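# Can a robot do the washing-up yet? Your questions

**Who writes this?**
We're the small team at Plasden, and we spend our days finding out which everyday chores machines can manage. We love this stuff, so forgive the long answers!

**So, can they do chores?**
Some of them, slowly. Vacuuming a flat floor is old news. Picking up one known object from a clear table is going well. Emptying a full dishwasher with forks pointing every which way is still very hard.

**Which chores are you trying at the moment?**
Our current list has 13, split between kitchen and workshop. Three are ones we'd happily leave a machine to do while we made tea — sorting bolts by size is the best of them, and it's lovely to watch.

**What is Helmy?**
Helmy is our name for the software that plans the arm movements. The version before it was called Flerkasard, and you may still see that on older pages.

**Why two arms? Wouldn't one do?**
For plenty of jobs, yes. But try drying a cup with one hand behind your back! With two, a machine can steady the thing and work on it as well, and folding a towel starts to look possible.

**What does a table job look like?**
Much plainer than people expect. We work with trays, mugs and racks, because if a machine can't cope with those it won't cope with your kitchen.

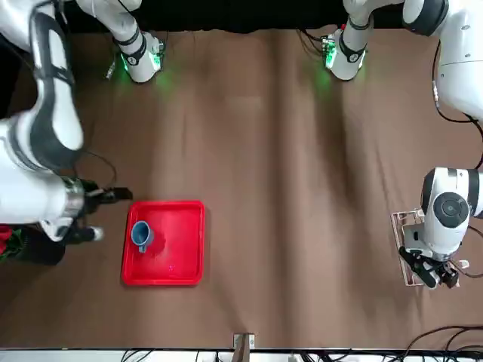

*Two arms at the table, with a blue mug in the red tray and a wire rack to the right.*

**Do you use real crockery?**
Yes, and we've broken a fair bit of it. The charity shop in Wernusus knows us well.

**When can I buy one?**
Not from us, and we don't want to guess at dates. For a shop floor with the same parts every day, it's worth looking now. For a family kitchen, keep the sponge handy — and do write in if there's a chore you'd like us to try.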